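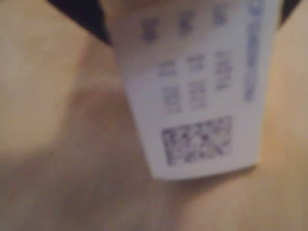
Small Packaging Collection, Breren Store: Progress Report to the Postma Fund
Report 2, submitted 9 June 2022
Prepared by Ngozi Nnaji, with sections on labels by Jiahui Zeng and on storage by Raphaël Picard

Purpose of this report

The grant pays for the sorting, labeling and repacking of a first group of everyday packaged goods held at the Breren store. The group covers small cartons, round plastic containers, flat packs and loose labels of the kind that come with household goods. Once repacked, the objects go to the Clallton study room, where staff and students can handle them. This report covers work since the first report, lists changes to the method, and states what remains.

Status of the work

The first group is set at 100 objects. Of these, 83 have been sorted, checked against the old card list and given a record. The remainder are in the store and have been assigned to the next two work sessions. Spending is within the approved budget. The one line under pressure is box board, where the supplier raised the price after the order was quoted. The difference was met from the amount set aside for padding, and no change to the total is requested.

Sorting was planned by material. After the first session it was changed to sorting by shape, at the suggestion of Ademir Conceição, who runs the store. Many of the packages combine card, film and thin metal, and staff were spending too long deciding which group they belonged to. Shape can be judged quickly and also decides the size of the box. Material is now entered as a separate field in the record and can be filled in later.

Labels

Labels found loose are treated as objects in their own right. They are put in a clear sleeve, and the sleeve gets the number. Labels still attached are left attached, including those that hang by a corner. No adhesive of any kind is used to put them back.

The copying of label text is behind schedule. Several labels carry more than one language, and some have a printed code. The first plan was to copy all text by hand into the record. At the present pace this would run past the end of the grant. The revised plan has two levels. Level one is the name of the product and the maker, where legible, and is done at the table. Level two is the full text and is done from scans, after the object has been boxed. Codes are recorded as present or absent. They are not scanned for their content, which in most cases leads to a web page that the maker may change or remove.

Where text cannot be read, the field is filled with "not legible" and the initials of the person who checked it. In earlier records the field was sometimes left blank, and it was not possible to tell whether the label had been checked at all. These records are being corrected as the objects come through.

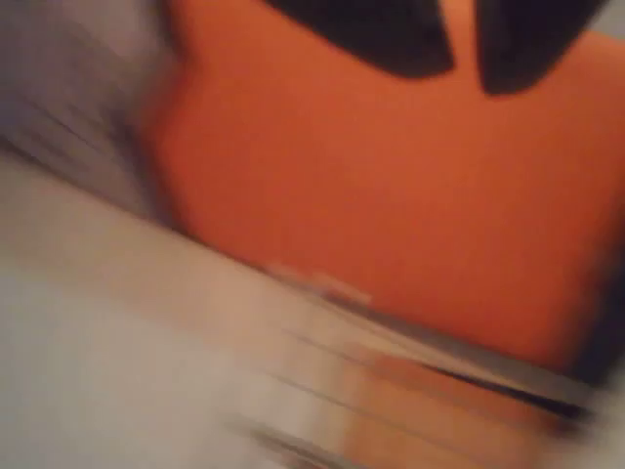 Will the objects be stored in their original packaging?
Anything that came in its own carton stays in it, and the carton goes into a store box with a paper lining. Objects that came without a carton are wrapped in tissue and placed in a tray of a fitting size.

The question was raised by Wilma Willems on behalf of the fund after the first report. The store manual has been updated to include the answer, along with a short table of tray sizes. Where a carton is too weak to carry the weight of its contents, the two are boxed side by side under one number. The record then shows the carton as part A and the contents as part B.

Color

Color turned out to be harder to record than expected. The card list uses maker's color names, and two staff members working from the same card often chose different words for the object. Records now use a short list of plain names: white, yellow, orange, red, blue, green, gray, brown, black, and mixed. A second word, light or dark, may be added. Anything finer is left to the scans. For packages with a printed color over most of their surface and a different color at the ends, the main color is entered first and the end color goes in the notes.

A fading test has been started on a set of duplicates, using the bright printed cartons only. Half are kept in the dark and half on the open shelf by the north window. The first comparison is due in October. No results are available at this stage and none should be assumed.

Handling and the work surface

Small cartons lying on their side and round containers standing on their base need different treatment at the table. Round containers with smooth bases slide when a tray is moved. Light cartons tip or turn if the cloth beneath them is pulled. The following rules apply to every session:

Trays are filled on the table and are not carried half full.
Round containers go in first, at the center of the tray, with padding on all sides.
Cartons go in along the edge, long side to the wall of the tray.
Lids stay on. If a lid is missing, the record says so and the opening is covered with tissue.
The cloth is changed when it is marked or stained. Creases are acceptable.
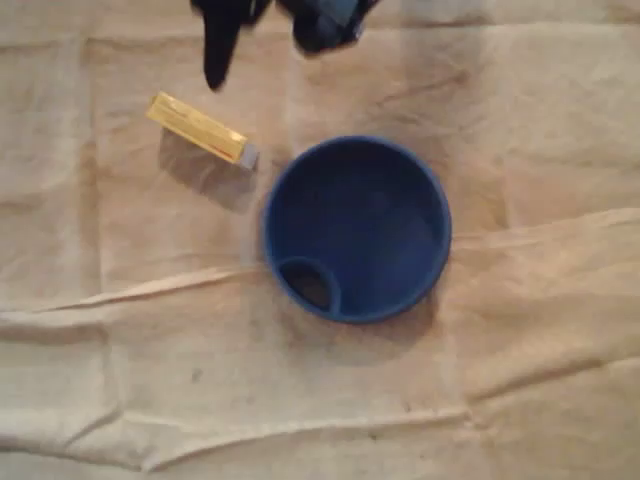
A bare tabletop was tried for one session and dropped. Ends of cartons picked up scuffs from the hard surface, and small parts rolled off. Cloth has its own drawback, which is that loose fibers catch on torn card. Objects with torn edges are therefore set on a sheet of smooth paper laid over the cloth.

Storage

The shelving unit ordered from Ovham was delivered complete and has been fixed to the wall in bay 2. Shelf spacing was reset once. As supplied, the gaps were too wide for flat trays and wasted space. With the new spacing the bay holds the whole first group, with one shelf left for returns from Clallton.

Boxes are numbered on the short side and on the lid. The number on the lid is in pencil until the contents have been checked by a second person. Raphaël Picard carries out the second check. He has opened 20 boxes so far and found one error, a carton and a container recorded under each other's numbers. Both records have been put right. The cause was a tray that had been turned end to end between the table and the shelf, and trays now carry a pencil arrow on one edge.

Open points

The card list includes entries for objects that have not been found in the store. They are not part of the first group and do not affect the targets, but a decision is needed on whether to keep the entries. Our preference is to keep them and mark them "not found," with the date of the search.

Clallton has asked for a tray of objects that students may open and close. This would need duplicates, and some wear is certain. A proposal with costs will be sent separately. No grant money has been spent on it.

Work for the next period

Sort and record the remaining objects in the first group.
Finish the correction of blank label fields.
Begin full-text copying from scans, starting with the loose labels.
Complete the second check for all boxes in bay 2.
Send the first trays to Clallton, with a packing list in each.

Questions about the records should go to Jiahui Zeng, and questions about the budget to Ngozi Nnaji, both at the Breren store.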